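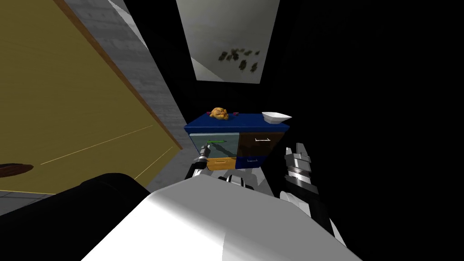 Fig. 1. Small cabinet in low light, with a large yellow surface to the left.

Section 2. Lighting your room plan

You have walls, you have furniture, and now comes the really fun part! Light changes a room more than any paint chip will, and in Sevora you can try out a whole evening's worth of moods before you move a single lamp at home. Save your plan first (File > Save a Copy) and then play as much as you like.

Before you start
Close the ceiling. An open ceiling lets sky light pour in from the top, and your lamps will look weak no matter how high you set them.

Setting the window light
1. Open the Light panel and choose Sun.
2. Turn the compass ring until North matches your real room. Each click of the ring is a small step; hold Shift to jump 90 degrees at a time.
3. Pick a month. Try December even if you are planning in midsummer – low winter sun reaches right to the back wall in some rooms, and it's lovely to see.
4. Drag the time slider slowly from morning to night and watch where the bright patch travels.

Note: Curtains count as solid until you open their Material tab and set Sheer to On.

Adding lamps
1. Choose Lamps > Add and click a spot on the floor, wall or ceiling.
2. Set Warmth. We love 3000 for living rooms and a higher number for a desk.
3. Set Strength low to begin with. Two or three soft lamps nearly always beat one strong one.
4. Press Preview. The quick preview is grainy, and the grain clears up in the final picture.

Caution: Don't place a lamp inside a shelf or behind a door panel. The light gets trapped, the preview slows to a crawl, and you may have to stop it from the Jobs menu.

Checking colors
Strong colors spill onto whatever is near them, so a white door beside a red wall can pick up a pink tint. Real rooms do this too, and it's a great thing to catch early. To look at one color by itself, select the piece and press Solo. To bring the room back, press Solo again.
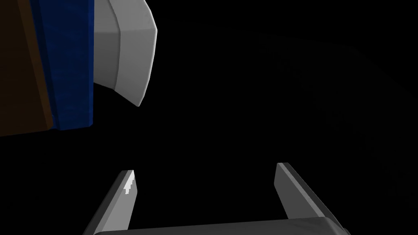

Fig. 2. Brown, blue and white surfaces against a black background.

If everything looks too dark
- Raise Exposure one step before you touch the lamps.
- Check that the Sun isn't set to a night hour (easily done after dragging the slider!).
- Set Wall Bounce to 2. Higher settings take longer.

Making the final picture
1. Choose your view and lock it with the padlock button.
2. Pick Final from the quality list.
3. Press Make Picture and go put the kettle on.

Tip from Yaw Asante, who wrote the lamp library: make one picture with every lamp off. You'll see at once which corner needs help.

Ready-made lamp sets are listed on page 182.

We use cookies to remember your language and your place in the guide. Accept | Settings
Sevora User Guide, September 2026 | © Troststead | Contact | Back to top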